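The Play Kitchen, Shelf by Shelf

Our toy library lives in the back half of a community hall and lends to families on the north side of town. The play kitchen stock is the most borrowed thing we own and the hardest to get back in one piece. Every July we drag it all out, wash it, match it up and decide what is still fit to lend. Between times we put up a page like this one so that members can see what they're in for.

The list currently runs to 311 pieces, if you believe the list. Latifa Ait Ali typed it up and does not believe it either.

Crockery first. Cups and bowls go out in mixed sets these days, matching ones having proved too much to hope for. The speckled grey colour is popular with parents, who think it looks grown-up. The children want orange.

Vegetables are lent by the tub, and the tub is yours for 4 weeks. Anything that comes apart should come back with its other half, including the carrots. We have had a drawer of spare leafy tops since before Efua Appiah joined, and she has grandchildren.
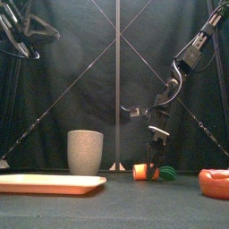
Trays are a separate loan. They used to be thrown in with the crockery, until Hendrik Matlala noticed that they were mostly being used as sleds for bears. He has no objection to the bears, but he'd like the trays on their own card so he knows which bears to ring.

Washing is warm water, a drop of dish soap and a tea towel. Please don't put the wooden pieces through the dishwasher. We can tell. They come back looking like they've been through a divorce.

If something breaks, bring us the bits. Araceli Bravo has glued the same teapot handle 6 times and speaks of it as other people speak of a boat. There's no fine for breakages. There is a small fine for hiding the breakage at the bottom of the tub under the peas.

The Doden till is off the shelf until someone works out why the drawer only opens when you're standing behind it. The Okeck picnic basket is back, minus one strap, and can be booked at the desk as usual.

Donations of play food are welcome, with one exception — we are full up on fried eggs. Nobody's kitchen needs that many fried eggs. Maëlys Hoarau keeps the wish list on the corkboard by the door, and at the moment it says bread, more bread, and a colander with holes that go all the way through.

Page last updated Apr 20, 2024.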